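Andodel Vanity Labels

README, last edited 28 August 2025

What's in it

Andodel is a set of 2,971 photos of small tabletop organizers for cosmetics and toiletries, with the labels written out and, where we could manage it, the items matched to them. There are 1,055 distinct pairings of a label and an item. Most of the labels are Chinese. English glosses are in a separate column and should be treated as glosses. If you read Chinese, use the original text.

The set was put together at Sarkholm and checked again at Lerkcombe. The second check changed enough rows that I would not bother with any copy that lacks the "recheck" column.

Why it exists

Storage advice loves labels. Put a label on every compartment, the story goes, and the dresser will stay tidy. I have never believed it, and we wanted something to argue with besides opinions. What the set can settle is smaller than that. It can tell you what a label says, whether it can be read, and what is standing near it. It can't tell you whether anyone's dresser stays tidy for a week.

Fields

label_text: as printed, no corrections
label_gloss: English, may be rough
label_state: clear, partly hidden, unreadable
surface: back wall, floor, shelf front, drawer front, other
item: plain name such as lipstick, jar, box
match: yes, no, can't tell

We kept "can't tell" as a real value. Please don't fold it into "no" to make the numbers prettier. An earlier tally did that and made the labels look far worse than they are. 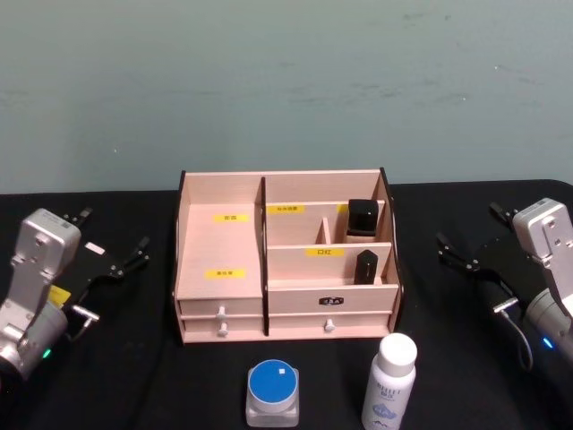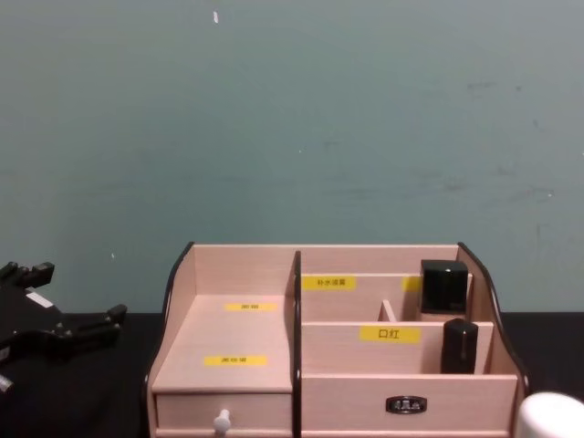 Matching is the weakest column in the whole set, and I would rather say so here than have you find out in week three. A label and an object can be neighbors without belonging together. The easy rows are like the first photo, where a black lipstick tube stands just to the right of 口红, which is the word for lipstick. I'm happy to call that one a yes. The back row is harder. In both photos you can read 补水喷雾, hydrating spray, and in both there is a second label mostly or partly behind something black and glossy. You could guess that the hidden label names the thing covering it. Plenty of people did guess, and we took those guesses out. If the label can't be read, the match is "can't tell", however obvious it feels.

Glosses

面膜 is given as face masks, 美妆蛋 as makeup sponges, 香皂 as soap. Some buyers will want brand names in here. We have none in the gloss column and don't plan to add any.

An item gets the plainest name we can defend. When two checkers wrote "jar" and "box" for what looked like one object, we left both names in and set a flag. I know this annoys people who want a clean list. A clean list would have been made up.

Empty compartments

A label over an empty compartment is kept, with the item field blank. It is tempting to read these rows as failures of the labeling idea. They aren't evidence of anything except an empty compartment. The soap could be on the sink, or there may never have been any soap.

Drawers

Closed drawers have no contents recorded. Several people have asked for a "likely contents" field. No.

Known problems

Small print is hard going, and the "clear" rating was given more generously in the first 20 batches than later on. Filter on "recheck" if this matters to you.

Labels on sloped shelves and compartment floors are read less reliably than those on back walls. I suspect the same is true for whoever has to use the organizer, but nothing in the set tests that.

The Tomoana subset uses an older word list with 5 item names that were dropped everywhere else. Don't merge it without the mapping file.

Using it

Fine for reading labels, for practice in sorting cosmetics by name, and for checking claims about which surfaces make a label easy to read. Poor for anything about habits. If you publish a figure from the match column, give the "can't tell" share next to it.

Changes and corrections

Send corrections with the row number and the label text as you read it. Gloss fixes go in at the next August release. Requests to retype a label so it "makes sense" will be turned down.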